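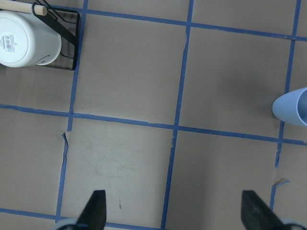

# Ravholm planner – wrist-view gallery

Stills from the wrist camera, collected by Umesh Rastogi and Mehwish Ansari while tuning the grasp planner. The planner works on a cell grid marked in blue tape. Tape lines are not assumed straight: each cell is stored as four fitted corners, and Warraich, our calibration tool, refits them at startup.

**Cell lookup.** An object is assigned to the cell holding its base centroid. Anything resting in a rack inherits the rack's cell.

**Corner fitting.** Frayed or lifted tape produces false corners. The fitter drops any candidate supported by fewer than 2 line segments – build 202 and later.

**Timing.** Replanning is capped at 200 ms. Aqeel Cheema's branch has a median of 113 ms with the gripper fingers masked out.

Config files are in the Ravholm repo under `grid/`.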